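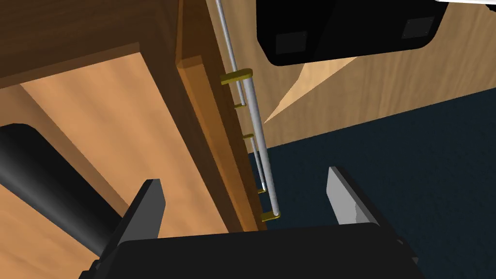
Nutex releases good practice guide for testing household robots in simulation

Nutex has published a good practice guide for teams that test household robots in simulation before they are allowed near a real kitchen. The guide, known as the Flakska code, is free to download and takes effect in February for all work done under Nutex contracts.

It covers how simulated trials are set up, recorded and reported when a robot arm is asked to handle everyday fittings such as cabinet doors and bar handles. It does not cover mobile bases, outdoor work or trials with people in the room. Those will be dealt with separately.

Nutex wrote the guide with Billetti, which builds simulation software, and Mfaume, a testing firm that checks robot suppliers' claims on behalf of buyers. The three organisations reviewed 1,629 simulated trials from past projects. Many could not be compared with one another. Some reports counted a trial as a success once the gripper had closed on a handle, while others required the door to be open. Start positions were often left out of the report altogether.

Under the new code, a success must be defined in writing before the first trial is run, and the definition can't be changed partway through a set. Each set must contain at least 200 trials for each task. Failed trials stay in the record, including those stopped by the operator or by a software fault, and each one is given a cause from a standard list of 18.

The code also sets rules for camera views. At least 2 views must be stored for every trial, and one of them must be fixed to the arm so that the fingers can be seen in relation to whatever is in front of them. Views are to be kept as they were rendered, without cropping, brightening or rotation. A reviewer who opens the file should get the same picture the control software was given.
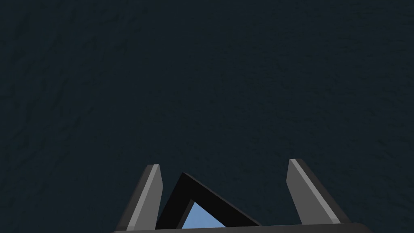
Simulated view of an open two-finger gripper, with a black triangular frame between the fingers.

Dim and low-contrast views are treated in their own section. In the reviewed trials, teams had often removed dark footage from their reports on the grounds that it was hard to read. The code requires it to be kept and labelled. If a control system relies on camera input, its results in poor light are part of its results, and buyers are entitled to see them.

Gripper position is another area where practice varied. The code asks for the finger opening, the speed of approach and the closest distance to any fixed surface to be logged through the whole trial. Contact with a cabinet frame, wall or floor must be reported even where the task was finished and no damage was modelled. A separate line in the report is set aside for contacts that the simulator registered but the control software did not.

Simulated trials on their own will not be enough to support a safety claim. Suppliers who want to quote a simulated result in sales material will have to say plainly that it is simulated, name the software version and give the number of trials. Any rendered image used alongside the claim must carry the word "simulated" in its caption.

Mfaume will carry out checks against the code from February. A check involves re-running a sample of trials from the supplier's stored settings and comparing the outcomes with those reported. Where the outcomes don't match, the supplier will have one chance to correct the report before the finding is recorded. Billetti is adding a logging template to its software so that the required data can be exported in a single file - existing users will get it in their next regular update.

Teams with projects already under way may finish them under their current rules, provided the report says so on its first page. New projects should use the code from the start.

Nutex will accept written comments on the code throughout its first year. Comments on the list of failure causes are especially welcome from smaller labs, whose work made up a minor share of the trials reviewed.

The Flakska code, the report template and a short checklist for operators are available from the publications page of the Nutex website. Printed copies can be ordered from the Nutex office.

Media enquiries: Nutex communications office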